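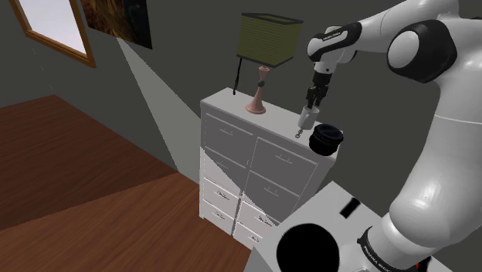
Ellico is a collection of passages from nineteenth-century English novels in which a household object matters to the plot. Each passage has been copied out, checked against a printed edition and given a room tag, an object tag and a short note on what the object does in the story. Room tags follow what the text says, so a dresser can fall under two headings. In most of the novels it stands in a kitchen and holds plates. A tall white dresser in a bedroom, as at the top of the page, would be tagged "dresser, bedroom", and a cup held above it would get its own line in the objects file.

Contents

passages.txt: 640 passages from 28 novels, one to a paragraph
objects.txt: the object tags, keyed by passage number
rooms.txt: the room tags, with "unknown" where the text doesn't say
notes.txt: the plot notes, almost all of them a single sentence

Passages run from a couple of lines to a page and a half. The longest are from Great Expectations and Bleak House. Short stories, plays and poems were left out, and so were novels in translation.
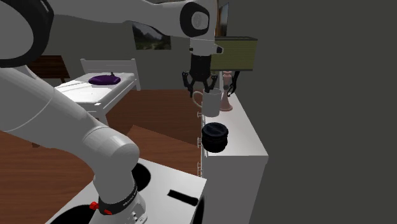
Card text by Zoia Derkach and Larysa Kravets. Tagging by Uliana Pavliuk and Remo Gatti. Revised in August.

How the passages were chosen

Two readers went through each novel separately and marked anything they thought should go in. Where both had marked it, it went in. Where only one had, the passage was put aside and read again by a third person. That second pile came to 370 passages, and 44 of them were kept. They have a "c" after the passage number.

Letters, wills and banknotes count as objects. Clothes count only when nobody is wearing them, which rules out Miss Havisham's dress but lets in the wedding veil in Jane Eyre.

Known problems

Spelling has been left as printed, so "sopha" and "sofa" both occur in the passages. The object tags use the modern form.

Chapter numbers restart with each volume in some editions and not in others. We used continuous numbering throughout. If a reference looks wrong, try adding up the chapters of the earlier volumes.

The notes give away endings.

The Hustelcombe list, an earlier version of this work, used other passage numbers and can't be merged with the present files.

Use

The passages are out of copyright. The tags and notes may be reused freely if Ellico is named. Corrections go to Severyn Lytvynenko, with the passage number and the edition you are reading from.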